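Re: [Akunness-home] Washing indoors over winter, and the stiff towel problem

December 20, 2021
by Ingegerd Sæther

Jomar Galang wrote:

> Hello all, first winter in the Sernivdale house and first winter
> without a dryer. The old one died in October and we decided to see
> how long we could go. Shirts and sheets are fine. Towels are
> beating me. They take forever, they smell a bit like a pond by the
> time they're dry, and then they're stiff enough to stand up in the
> corner on their own. My partner has started calling them the
> cardboard. Nazanin said somebody on this list would have views.
> Also, is it mad to hang things outside when it's below freezing?
> The neighbour across the lane does it and I can't tell if she
> knows something or has just given up.
>
> Jomar

Hello Jomar, and welcome, I don't think we've met but I know the house, the one with the green porch and the plum tree that drops everything on the neighbour's side. You'll find the back room is the place for drying, the Pascus always used it, it gets what sun there is and the stovepipe runs up behind that wall.

Nazanin is quite right that you'd get views! I have been drying without a machine for more than 17 years now, first out of stubbornness and then out of habit, and I have made every mistake there is, including the winter I put a rack over the heat register and baked a ring of rust into my good tablecloth. So take all this in the spirit of somebody who has already ruined the things for you.

Your neighbour hasn't given up. Things do dry in the frost. They go hard as boards first and you have to be a bit careful bringing them in (don't fold a frozen sleeve, I did that with a nightgown and heard it crack), but if the air is dry and there's a breeze they lose a surprising amount of water out there. My mother called it letting the cold have its share. On a still grey day it does nothing much for you and you may as well stay in your slippers. On a bright windy one I'll put the sheets out after breakfast and bring them in at lunch, and they finish on the rack by supper, and the smell of them is worth the sore fingers. Wear thin gloves under rubber ones for the pegging. Lucian warms his pegs in his coat pocket first, and I laughed at him until I tried it.

Now the pond smell, which is the thing I'd fix first. Nearly always it's one of two things, too much soap or too long a wait. We all use too much soap. Try half of what you're using, and if you have the patience run one load of towels with no soap at all and look at the water partway through. You may be quite shocked at the suds. That's all old soap sitting in the cloth, and it holds the damp and feeds the smell and makes the stiffness worse as well. A hot wash does help, and so does a second spin at the end, which I consider the best bargain in the whole house. As for the waiting, please don't let them sit in the drum while you go out. I know how it is, you put a load on and then the phone goes, but wet towels left in a heap for an afternoon will smell however nicely you dry them afterward.
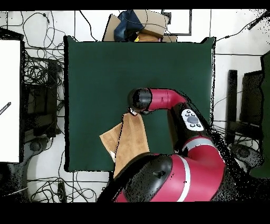

I'd leave fabric softener alone, by the way. It makes them feel lovely for a week and then you find you're pushing the water around your back instead of drying it. A splash of plain white vinegar in the rinse does for me, though Zamfira disagrees and says it perishes the seals in the machine, and she may well be right, hers has outlived mine. Don't do it every wash, then. And don't mix it with anything, Jomar, least of all bleach. I'm sure you know that but I'd never forgive myself.

About the room itself. The water has to go somewhere, and if the windows are streaming in the morning it's going into your sills and the back of your wardrobe. Open the window a hand's width for a little while, even when it's bitter, and shut the door to the rest of the house. It feels like throwing heat away and I fought my husband over it for years, but the damp air was costing us more comfort than the cold air did. A fan is better still. I have an old Voicu desk fan that rattles like a tin of nails and I set it on the floor pointing up under the rack, on low, and go to bed. Don't crowd the rack either. I leave every other rail empty for towels, and I'd sooner do two small loads in a week than one great steaming heap on a Saturday sort of schedule, where everything in the house is wet at the same time and you've nothing to dry your face on. 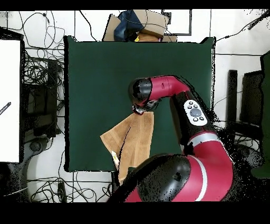
How you hang a towel matters more than people think. When I was new at it I pegged them up any old way, mostly by one corner with the rest left to sort itself out, and I wondered why the middle was still wet when the hem was crisp. You can see the trouble with that tan terry towel, picked up by the one corner and dropping straight into loose folds. Every fold is cloth lying against cloth with no air in between, and terry is the worst for it, all those loops. So hold it by both corners on the short side and let it hang its full length, with just enough turned over the line for the pegs to bite. Four pegs for a big bath sheet if you can spare them, and pull the edge fairly taut so it doesn't sag in the middle. On an indoor rack you can't always get the full drop, and then I drape it over two rails with a gap between so it makes a sort of tent, and I turn it round before bed.

And the stiffness! Shake them. I mean really shake them, before you hang them and again when they're dry, holding the short end and snapping it like you're trying to wake the street. It stands the loops up. If you give them another good snap when they're just barely damp it does more than all the rest put together. My granddaughter loves this job and I recommend borrowing a child for it if you haven't one. After that, if they're still a bit rough, I've come round to liking it. A line-dried towel wakes you up and it takes the water off you properly. My sister comes to stay and complains about my towels every single visit, and then I notice she's the first one dry.

If your partner can't be brought round, you might keep a couple of thin flat-weave ones for faces. They dry in no time on the back of a chair and never go to cardboard in the first place. Rirnik had some in the window last time I was by, plain cream with a blue stripe, not cheap but they'd last. I'd feel them before buying, as the stripe on mine bled the first few washes and gave me a very faintly blue dishcloth.

Oh, and you said sheets are fine, but do watch the folded edge if you're putting them double over the rail. It's always the last bit to dry and you won't notice until it's in the cupboard. I run the back of my hand along it. The palm will tell you a thing is dry when it's only cool, or the other way about, I've never been sure which, but the back of the hand is more truthful.

Lucian, if you're reading, Jomar ought to know about the hooks in the back room ceiling. There used to be a pulley airer up there that your father put in, and I have a feeling the slats are still in the shed behind the paint. If the rope's gone I have a good length of sash cord I'm not using, he's welcome to it. An airer up near the ceiling beats a floor rack hollow, all the warm air is up there doing nothing.

Nazanin, thank you for the marmalade, the jar is washed and on my step for whenever you're passing.

Do write back and tell us how you get on, Jomar, and which towels they are, whether they're the very thick hotel kind. If they are I may have to start all over again with different advice.

Warmly,
Ingegerd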